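# Can a machine restock the soft packs in a small shop yet?

**Bodin**
posted 25th May

Hello all. English is not my first language, so please be patient with me.

I help to run a small supermarket in Arnilley. We have one long wall with paper goods and hygiene products, and it takes too much of our evening. Every night somebody must pull the packs to the front, fill the holes, and put back the things which customers left in the wrong place. I measured it in February and it was 23 hours for the month, only for this wall.

My cousin sent me a video where a machine with two arms fills a shelf with boxes of cereal. It looked very good. But our shelf is mostly not boxes. It is soft packs of tissues, one on top of the other, and they bend when you take them.
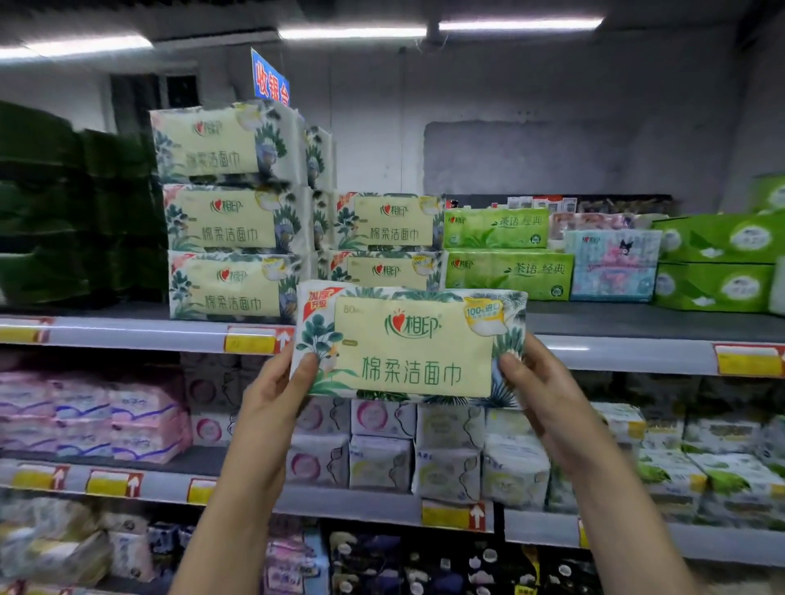
*Soft pack of 心相印 face tissues, held by the two lower corners. More of the same are on the shelf behind.*

My questions are these. Can any machine do this work today, in a normal shop, with customers walking? Is the soft pack really the problem, or is it something else? And if the answer is no, is there some smaller part of the job which I can give to a machine already now?

I do not have a big budget. I also do not want to change all the shelves.

---

**Ikier_nights**

No. Save your money and hire a student for the evenings.

---

**shelf_and_pallet**

I worked two years at a warehouse in Ikier where we had arms for picking, so I can tell you what I saw there. It was not a shop, please keep this in mind.

The soft pack is a problem, but for picking up it is smaller than you think. We used suction cups for most things. A cup likes flat plastic film if the film is tight. If the film has wrinkles, the air comes in and the pack falls down. So they changed to two fingers for the soft goods, and then the fingers pressed too much and the pack came out with a new shape. After some months of adjusting it was acceptable. In one test we had 1000 picks of soft goods and 401 of them needed a person to help or to repeat. The supplier told us this was normal for the beginning.

Putting down is the harder part. In the warehouse the arm drops the pack in a bin and it does not matter how it lies. In your shop the pack must go on top of another one, with the front side to the customer, and the stack should not lean. Look at how you do it with your own hands. You hold the low corners, you feel the weight moving, and you correct it without thinking. The machines which I worked with did not feel anything like this.

Another thing is the mixed shelf. You have tissues in stacks next to tissues in boxes, and the pads on the shelf below. For a person it is one job. For our system each type was a separate setup, and each new package design from the factory gave us some days of trouble.

About the video from your cousin: check if it is speeded up. Often there is a small "x4" in the corner.

---

**Bident**

I agree with most of the answer before me, but I want to say something about the last question, because there I think it is a yes.

Finding the holes can be automated now. We have a fixed camera over one aisle in our store. It takes a picture every hour and sends a list of the places which look empty. It covers 200 products and it makes mistakes mostly when one pack is standing sideways behind another, or when a customer has put something on top of a stack. Then it believes the place is full.

Nobody fills the shelf for you, of course. But the person who fills it goes one time to the back room with a correct list - before, our people went four or five times. For us this was the bigger part of the lost time, more than the hands on the shelf.

Two small pieces of advice if you try it:

- Keep the price tags in the right position. Our software uses them to know where one product ends and the next one starts.
- Begin with the tissues and leave the pads for later. The packs in one brand look very similar and the camera mixes them.

For the arm I would wait. I ask the sellers every year, and every year they want to show me boxes.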